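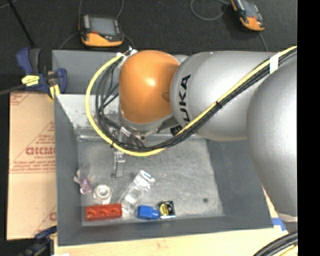

Datasets > Household > Saltora Small Things

15/07/2023 – posted by the Saltora maintainer

# Saltora Small Things

Hi! I keep this list of small objects that get tipped into a gray bin and sorted out again. There are 922 entries in 15 folders, and I named the folders myself (sorry, some are silly).

## Notes

- 359 entries still need a weight – I'm hoping to finish by December.
- Scuffed bins are fine, please don't swap them for new ones!

Related items
Onness Bin Notes
Trunen Sorting List
Van Wijk Odds and Ends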